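Why Does My Spreadsheet Think 11 Is Smaller Than 5?

31 May 2018

Have you ever asked a computer to put your list in order, and it came back all mixed up? It happened to me again last week, and I've been using spreadsheets since before you were born! So let's talk about sorting.

A spreadsheet is a big grid of little boxes. The boxes are called cells. You can type words in them or numbers, and when you have a lot of stuff typed in, you can tell the program to sort it. One click and everything shuffles into place. I still think that's fun to watch.

My list was about snow days. I had four towns, and next to each one I had typed how many snowy days it got in December:

Sundstead 11
Holtby 12
Van Loon 5
Rastden 7

I wanted the smallest number on top. Easy, right? Van Loon should come first, then Rastden, then Sundstead, then Holtby. I clicked Sort and got this:

Sundstead 11
Holtby 12
Van Loon 5
Rastden 7

Nothing moved! I clicked it again (everybody does that) and nothing moved again.

So what went wrong? Well, a computer can look at 11 in two ways. It can see a number, eleven, the kind you can add up. Or it can see text, which is a 1 character followed by another 1 character, like two letters in a word. To you and me they look the same on the screen. To the program they are very different things.

When you sort words, you go by the first letter. Apple comes before bee, even though apple is a longer word. You don't care how long a word is until you've compared the letters. A computer sorting text does the same thing with digits. It looks at the first character of 11 and sees a 1. It looks at the 5 and sees a 5. The 1 comes earlier, so 11 goes on top, and it never stops to think about how big eleven is. What about 11 and 12? They both start with 1, so it peeks at the next character, and 1 comes before 2.

My cells had been set to text by mistake. Here's how I could have spotted it sooner. In most spreadsheet programs, numbers snuggle up to the right side of the cell and text sticks to the left. Mine were all over on the left. Some programs also put a tiny colored mark in the corner of the cell to warn you.

To fix it, pick the cells, find the menu for cell format, and change it from Text to Number. Sometimes you have to type the numbers in again after that, which I did, grumbling a little. Then sort.

Want to try it yourself? Make a column, set it to text before you type anything, and put in 7, 12, 5 and 11. Guess the order before you click! Then do the same thing in a new column set to numbers and compare the two.

One more thing to check: when you sort, pick the town names and the numbers together, or the numbers can slide away and end up next to the wrong town.

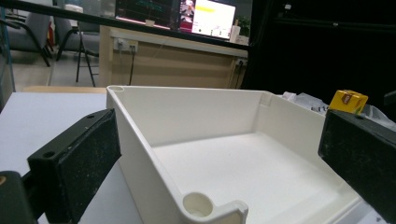 A white plastic tray with tall, straight walls.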